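Two-armed home build gets to grips with cardboard

2/12/26

7 comments | 100 shares

A two-armed robot put together at the Nindine shared workshop has moved on to its toughest material yet, and it's the stuff everyone has piled up by the back door. The build, called Covico, has been growing on a bench there since August, and its makers have now turned it loose on old cardboard boxes. What a brilliant thing to try!
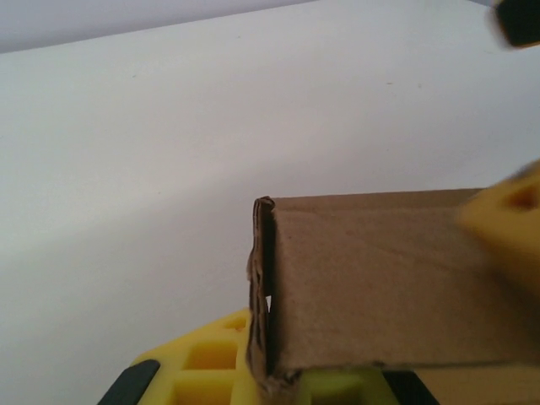
Covico's yellow fingers on either side of a brown box with a torn end.

Cardboard is a lovely problem for a home build. It bends where you don't want it to, old creases pull it back, and every box is different (try folding one yourself with two fingers on each hand). The group has spent 400 pounds so far, most of it on motors, and went through 3 finger designs before settling on the open grid pattern. Next on the list is getting both arms to work on one sheet and pass it between them.

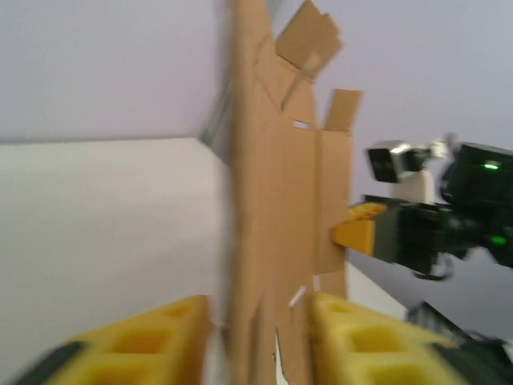 Mthembu wrote in to say that the group should try damp cardboard too, as a box that has sat in a garage all winter folds nothing like a new one, and asked whether the finger drawings will be shared. They will, and the files go up on the Nindine page once the last changes are in.

7 comments | 100 shares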